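9th July

Back at Rallcombe, second week of teaching the arm to clear a table, and I am less of a believer than I was in the first.

The day went like this. I sit at the desk with the hand controller, the simulated arm copies whatever my wrist does, and I put the banana in the bowl. Then I reset and put the banana in the bowl again. Lucero Cáceres wants 300 good runs before she trains anything, and 600 if we can stand it. I had 13 by lunch that she would keep. The rest got thrown out because I hesitated, or came in crooked, or dropped the thing and went back for it. I asked whether a robot that has only ever watched clean runs will know what to do when it drops something. She said that was a fair question and wrote it down. She writes a lot down.

My wrist aches. There is a lag between my hand and the arm, small enough that Carbone (who sold us the controller) says people get used to it. I haven't. I overshoot, then I correct, and I suppose the overshoot is now part of the lesson. If this thing grows up twitchy it got that from me.

In the afternoon we tried the other way, where you drag the arm through poses on screen and save each one. Slower, but at least I could think. Pesel swears by it. Pesel also swore by the last thing, and we have over 4 months of files from the last thing that no one opens.

Saved this before I logged off, so I remember what the table was like before I start on the crates and the drawers. 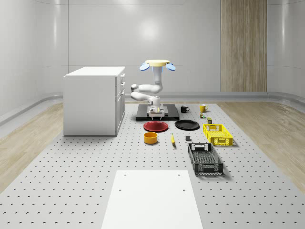
Start of the mug task, arm up, both crates empty.

The man from Prodwood called at five to ask if they could see it working in August. Lucero told him yes. I kept my mouth shut, but working on what? Their packing room won't have our mugs or our nice even light. I could show it a black mug all summer and I'm still not sure it would learn "mug." It might just learn that spot on the table.

More of the same tomorrow. Must bring the wrist brace, and ask her about the drops again.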